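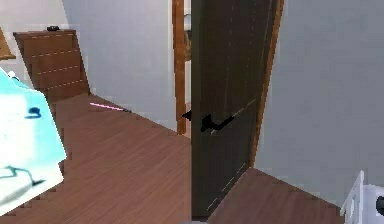 _Last changed: Apr 9, 2024_

Hi! You've landed on the README for **Skonalach Doors**, a set of 112 door-opening demonstrations that we drove by hand, by remote control, inside a simulated house. If you want a robot that can get from one room to another without somebody holding the door for it, I hope some of this is useful to you. If you only want the loader, skip down to "Getting the data going" and come back when something looks weird.

I'm Mabli Prydderch, and I look after the files. The driving was done by me, Tarek Kamel and Simone Araújo. Anežka Doležal built the house (and rebuilt it, and then moved every hinge by a tiny amount after I complained, for which I'm still grateful). Gonzalo Zabala wrote Rakena, the remote-control tool we all used.

## What the task is

The robot starts somewhere near an interior door. The person driving has to get a hand onto the lever, press it down, swing the door far enough for the base to fit, and drive through. The episode ends when the whole base is past the door frame, or when the driver gives up and hits the red key.

That sounds easy and I thought so too. Then I spent my first afternoon with the fingers hooked on the wrong side of a lever, slowly backing a very expensive (well, simulated) robot into a wall.

The doors are dark brown with black lever handles. They're pretty dark against the pale gray walls, and the handle on top of that is black on nearly black-brown, so at a steep angle you're mostly looking for the thin bit of light along the top of the lever. I learned to line up on that highlight. A policy might learn the same trick, so if you're going to change the lighting, please tell me how it goes!

## How we drove

Rakena gives you two hand controllers and a pair of foot pedals. The right controller moves the arm, the left one moves the base, and the pedals slow everything down. There's a dead-man trigger on each controller - let go and that half of the robot stops.

A few things that came out of doing this a lot:

- **Pull doors are much harder than push doors.** You have to back the base up while the arm keeps holding the lever, and your brain wants to do those one at a time. Simone is the only one of us who makes it look smooth. If you want clean pull demos, filter on `driver: simone`.
- **Re-grasping is allowed.** Lots of pull episodes let go of the lever halfway and hook the edge of the door instead. We left those in. They're marked `regrasp: true`.
- **Don't stare at the hand view the whole time.** Tarek drives almost entirely from the head view and bumps into far less than I do.
- **Slow is fine.** We told ourselves to go at whatever pace felt natural, and the natural pace is different for each of us. Resample by distance instead of time if that bothers your model.

Each of us warmed up on throwaway runs before recording. Those aren't in the release, and believe me, you don't want them.
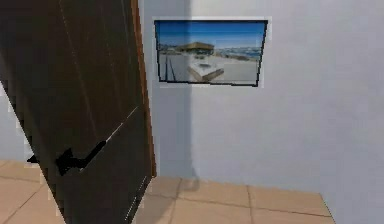 ## The house

Everything was recorded in one house scene, which Anežka made in Nisero, the simulator we use at Brirarura. It's furnished on purpose. We had an older scene that was just doors in empty corridors, and policies trained on it fell apart the moment there was a chair in view.

The floor changes as you go around, and that matters more than I expected:

| Floor | What it looks like | What to watch for |
|---|---|---|
| Wood | Warm reddish-brown planks | Orange-brown door posts are close to it in color |
| Tile | Big beige squares with darker grout | Grout lines confuse cheap visual odometry |
| Carpet | Dark navy, no pattern | Almost no texture to track, more drag on the wheels |

The friction values for each are in `scene/floors.yaml`. The carpet drag is real in the sense that it's modeled, and it's why base commands for carpet episodes look stronger for the same distance. Please don't "fix" that in preprocessing the way I did. It took me a week to work out what I'd done.

There's also stuff lying around. On the wood floor, a thin pink stick sits near the bottom of the chest of drawers, and yes, it has a collision body, so a careless base will catch it. The framed coast picture on the wall by the tiled floor is only a texture on a flat panel. I mention it because the sky and water in it are bright and our first depth network loved to treat that wall as a window. The actual windows have grass outside.

## What's in an episode

Each episode is a folder:

```
episode_name/
 head.mp4
 hand.mp4
 robot.parquet
 door.parquet
 meta.yaml
```

`head.mp4` and `hand.mp4` are color only. They're rendered at a fairly low resolution, so expect stair-stepped edges along the doors and the odd jagged bit where a dark door crosses a pale wall. I went back and forth on rendering again at a nicer quality. In the end we kept what the driver was really looking at, and I'd like the data to match what the person knew when they made the move.

`robot.parquet` has the joint positions, the base pose, the commands from Rakena, and the grip state, all at 24 Hz. `door.parquet` has the lever angle and the hinge angle at the same rate. That second file is cheating if you feed it to a policy! Use it for scoring, or for cutting episodes into stages.

`meta.yaml` looks like this:

```yaml
driver: tarek
direction: pull
floor: tile
regrasp: false
outcome: through
note: "wide swing, bumped the frame on the way out"
```

The `note` field is whatever the driver typed right after letting go of the controllers. Some notes are helpful and some are just swearing with vowels removed. I left them alone.

## The failures

Thirteen of the episodes ended with the driver giving up, and they're in here with `outcome: gave_up`. (If you're searching the index, the tag count there is the number 13, so that's your check that the download is whole.) Most are pull doors where the base ended up parked in the swing of the door with no room to back out.

I'd love it if people used these. You get a nice long stretch of sensible behavior and then one bad choice, usually a base position picked too early. Gonzalo trained a small "is this going to work?" classifier on them and it got the carpeted room wrong every time, so there's clearly something left to dig into.

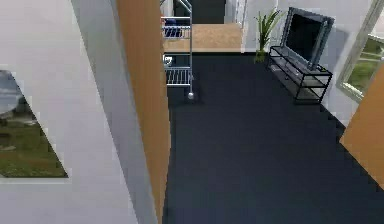 *Carpeted room, looking past the wire shelving rack to the doorway at the far end.*

That room is the one I'd hold out for testing, by the way. The chrome rack has thin shiny uprights right where you'd like a clean depth reading, and the carpet offers nothing for the base to localize on. The split files in `splits/` come in two versions: `random.txt`, which mixes everything, and `by_room.txt`, which keeps the carpeted room out of training. Please report the second one if you write anything up. The random split makes all of us look better than we are.

## Getting the data going

```
pip install -r requirements.txt
python tools/fetch.py --out ./data
python tools/play.py ./data/episode_name
```

`play.py` shows both views with the lever and hinge angles plotted underneath. Space pauses, the arrow keys step. If the hand view is upside down, you've got an old copy of the player - pull again.

To replay the commands in Nisero itself you need the scene package, and the physics step has to match the one in `scene/world.yaml`. Replays drift if you change it. Even with the right step, a replay can miss the lever now and then, so use the recorded states if you need exact ones.

## Things I know are wrong

- The grip state lags the fingers by one sample. The loader shifts it for you. If you read the parquet files directly, shift it yourself.
- `direction` is from the robot's side of the door at the start of the episode. It was from the room's side in the first upload, so throw that copy out.
- All three drivers are right-handed, and it shows in which side of the lever we reach from.
- One house, one style of door. No knobs, no sliding doors, nothing with a spring closer. A policy trained on this has no reason to understand any of those.
- Nothing in here has been run on real hardware. We'd like to do that in August if the lab space works out, and I'll add results to this page either way.

## Using it and asking about it

You can use the data for research and teaching. For anything you plan to sell, write to us first. The scene files have their own terms, in `scene/LICENSE`, so look at those before you pass the house along to somebody else.

Questions go in the issue tracker. Put the episode name in the title and tell me which split you're on. For Rakena trouble (controllers not found, pedals reversed), tag Gonzalo. For furniture, hinges and anything that clips through anything, tag Anežka. Everything else comes to me, and I usually answer by the next morning.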